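Repair evenings at the Jonorville hall start again in November

After a long pause we are happy to tell our members that the repair evenings will come back. The first one is in November, in the small room next to the kitchen. Please enter by the side door, the front one stays locked after six.

Bouchra El Khatib will again take care of the sewing table. She asks that clothes are washed before you bring them, and that you bring thread in the same colour if you have it at home. Demetrio Esteban repairs lamps and toasters, but no microwaves. Last year we received 62 objects and we could not finish all of them, so this time each person can bring 3 things at most.

Many neighbours asked for help with old baskets. Inmaculada Paredes learned to weave from her aunt and she will show how to change a broken strand and how to fasten a rim. Small holes are possible in one evening. For a handle you must come two times. 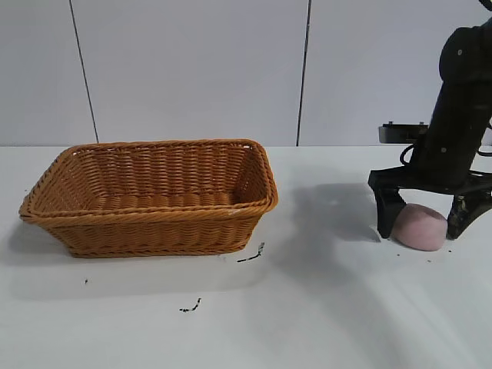

Woven basket with a thick, rounded rim.

The entry is free. We have a box for coins near the tea, and what we collect pays for glue, needles and fuses. If you want to reserve a place at the basket table, write your name on the list in the library or speak with Nuria Tejada.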